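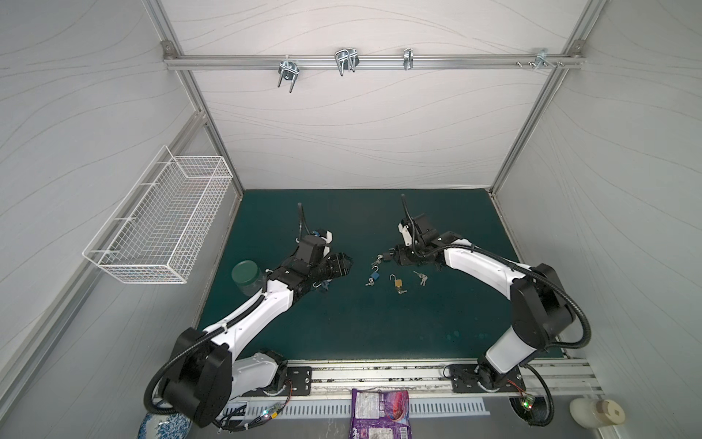 Keep the keys with the padlock. That's the whole argument, you can stop reading if you're busy.

Still here? OK. Every household I know has a drawer of padlocks nobody can open and, in some other drawer, keys that open nothing. Ours was the same until we moved from Dorkbridge to Uvside and I paid 500 dollars to haul stuff including, yes, locked locks. Dead weight. Shiny brass dead weight.

People say hang all the keys on one board by the door. Tidy, sure. But a small key looks like every other small key, and in February with cold hands at the shed you will try the wrong one 2 or more times and then kick the door. I've done it. The shed lost a slat.

So — lock and keys together, always, the whole bunch right next to its lock. Not in use? Leave it open, keys beside it. A blue lock helps, any color helps, you remember "blue is the bikes" long after you forgot a number stamped on the bottom. My brass one says 441 or maybe 577, I honeslty can't tell you, and I've owned it for years.

And the spare? Give it to a neighbor. Don't put it in a safe place. Safe places are where keys go to die.

Sort yours on a table some Tuesday evening. Takes less time then buying new ones.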